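Ticket 1446
Opened: May 26, 2024
Opened by: Žofie Jelínek
Assigned to: Normand Doucette
Building: Milton
Category: Bedroom / fitted storage / bed linen
Status: Closed

Original report

Two problems in the single room at the end of the hall. The fitted sheet will not stay on the bed. It comes off the corner by the cabinets during the night and I have put it back on three mornings in a row. Also the cabinet door nearest the bed does not close all the way when I have jackets on the rail. It stops short and swings back open by itself.

I have tried pushing the bed over but it is heavy and I did not want to mark the floor.

Žofie Jelínek

Reply – Normand Doucette

Thanks for the report. Can you tell me which size is printed on the sheet label, and whether there is a topper on the mattress? For the door, please take out whatever is hanging closest to it and try closing it again. Leave the clothes on their hangers and lay them on the bed, so we can put them back in the same order.

Reply – Žofie Jelínek

No topper. The sheet label says 200 for the length and I can't read the other number, it has washed out. The sheet came with the room.

I took out the yellow jacket and the door closes fine without it. With it back on the rail the door sticks again. 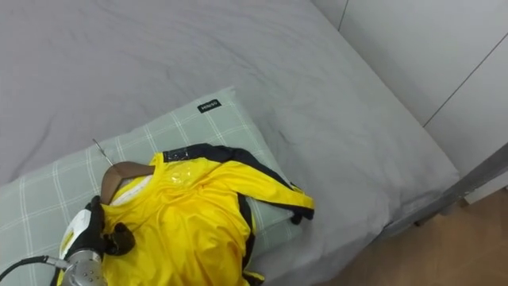 The same thing happens if I hang it facing the other way. I also tried it on a thinner hanger and the door got closer but still did not catch. None of my other clothes do this, only that one when it is at the end of the rail.

Reply – Normand Doucette

Visited the room this morning with Florian Brunet.

Door: the rail was set one hole too far forward, so the end of a wider hanger reaches the inside of the door. We moved the bracket back one hole on each side and tightened the screws. The hinge was also a little loose and I gave it a half turn. Door now closes and stays closed with the jacket in its usual place on its usual hanger.

Sheet: the pocket is too shallow for this mattress. The Clullico mattresses we put in last year are deeper than the old ones and some of the old sheets were left in the linen closet. I have ordered three of the deep Hrubý sheets, two for this room and one spare. Until they come, put the corner by the cabinets on first, then the opposite corner, then the other two. It holds longer that way.

We did not move the bed. If you need it out from the wall to change the sheet, lift at the foot end – do not drag it.

Reply – Žofie Jelínek

Door is good. The sheet lasted two nights with the corners done in that order and came off on the third.

Internal note – Vendula Ďurica

Please check the other rooms with the same mattress before the June changeover. Igor Zelenák has the list. Old shallow sheets should come out of the closet and go in the bin marked Brallura, not back on the shelf.

Reply – Normand Doucette

New sheets delivered and one put on. All four corners reach under the mattress with some to spare. Second sheet left folded on the cabinet shelf.

Reply – Žofie Jelínek

Four nights now and it has stayed put. You can close this.

Closed by Normand Doucette. Linen check for the remaining rooms moved to a separate ticket.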